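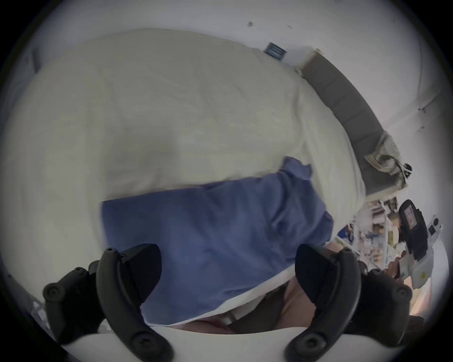
シャツ一枚をたたむのにいくらかかるのか、まずそれを書いてほしい、とNelli Harjuからメールが来たのは、見学の申し込みを済ませた晩だった。彼女の返信はいつも短い。こちらは見学先の住所と最寄り駅を伝えただけなのに、もう原価の話になっている。

先に答えておくと、一枚いくらかは最後まで出なかった。出なかったが、見積書の読み方は少し覚えて帰ってきたので、そのことを書く。

行ってきたのはSkinddaleの公開見学日、2022年9月の開催である。うちは客室155室の宿泊施設で、リネンと貸し出し衣類の処理を外に出すか、機械を入れるか、ここ二年ほど会議のたびに議題に載せては次回に送っている。議事録の「継続検討」という四文字だけが着実に増えていく。そこで誰か見てこいという話になり、いちばん反対の声が小さかった私が行くことになった。

受付でもらった紙袋には、会社案内、ボールペン、それから妙に立派な厚紙の価格表が入っていた。価格表には価格がほとんど載っていない。「構成により異なります」が七か所。ペンのほうは書きやすかった。

午前は実演だった。ベッドの上の掛け布団や衣類を手持ち式のグリッパーで扱い、そのときの動きを記録してロボットに覚えさせるのだという。二本の黒い指で布をつまむ。私も握らせてもらった。思ったより素直に開閉するが、青い布の端を探しているうちに、自分がふだん襟をどう見つけているのか分からなくなった。同じ組の人は二回目でもう形にしていて、こういうところで人の差が出る。機械の前に立つと、家事の腕前が隠せない。

説明役はBrittany Beaudoinという人で、質問にはたいてい金額でなく工程で答える。導入費はいくらですかと聞くと、何種類の布を扱いますかと返ってくる。シーツ、枕カバー、浴衣、タオル、と私が並べていくあいだ、彼女は手元の紙に線を引いていた。線が一本増えるたびに見積もりが膨らむ仕組みらしい。途中で浴衣の帯のことを思い出したが、黙っておいた。

午後は費用の部である。会議室の机に三種類の試算が配られた。

一つ目は買い取り。本体のほかに、据え付け、床の補強、学習用データの収録、保守、そして「初期調整」という項目がある。この初期調整が曲者で、本体の横に小さな字で並んでいるくせに、足してみると小さくない。何をするのかと尋ねたら、現場に合わせるのだそうだ。現場に合っていないものを先に買うわけだ。

二つ目はリース。Brunirentという会社が間に入る。月々の額はおとなしいが、契約は稼働時間と結びついていて、上限が月268時間。それを超えると割増になる。うちの繁忙期に当てはめると、11月は紅葉の客で軽く超える。閑散期に余った時間を繰り越せるかと聞いたところ、繰り越せないとのこと。携帯電話の契約で一度見た景色である。

三つ目は収録だけを先に頼む案で、これが意外に現実的だった。自分のところの布、自分のところのベッドで人がたたむ様子を記録してもらい、データだけを持っておく。提示された例では、収録の本数が531本。多いのか少ないのか見当がつかず、隣に座っていた人の顔を見たら、向こうもこちらを見ていた。

収録用の器具の貸出料は、一台一日4,000円。配られた紙のなかで、私が電卓なしで理解できた唯一の数字だった。ただし欄外に「操作者の人件費を含まず」とある。操作者とはつまり、うちの客室係のことだ。ベッドメイクの手を止めて、ベッドメイクの見本を録る。勤務表を組む身としては、ここをもう少し大きな字で書いてほしかった。

質疑では、Parsonsの製品と比べてどうかという声が出た。Beaudoinさんは他社のことには触れず、比較するなら同じ布、同じ日数、同じ保守条件で見積もりを取ってくださいと言った。正論である。正論なので、帰りの電車でさっそく依頼書の下書きを作った。項目は次のとおり。

扱う布の種類と寸法（帯を含む）
一日の処理枚数、平日と繁忙期を別に
収録を誰がやるか、その時間を誰が払うか
初期調整の内訳と、終わったと判断する基準
止まったときに人が来るまでの時間
収録データは契約終了後にどちらのものになるか

最後の一行は、会場で誰かが聞いて、答えが「契約書によります」だったものだ。契約書の見本はもらえなかった。

もう一つ、置き場所の問題がある。うちのリネン室は細長く、台車が二台すれ違えない。帰ってから図面に当ててみたら、買い取り案の機械は入るが、入れると人が入れない。省人化としては徹底している。

予算会議には、三つ目の案を小さく出すつもりでいる。器具を二台、五日借りて40,000円、それに客室係の時間を足す。シーツと浴衣だけに絞り、タオルは今の業者のまま。これなら「継続検討」になっても懐はそれほど痛まない。名称が必要だと言われたので、裏山の古い呼び名を取ってFladgate計画と書いておいた。由来を聞かれたら館内案内の三ページ目を見てもらう。

Nelliには以上をそのまま送った。返事は一行で、帯は誰がたたむのか、とあった。依頼書の一行目に下線を引き、ParsonsとSkinddaleの両方に出した。回答が届いたら続きを書く。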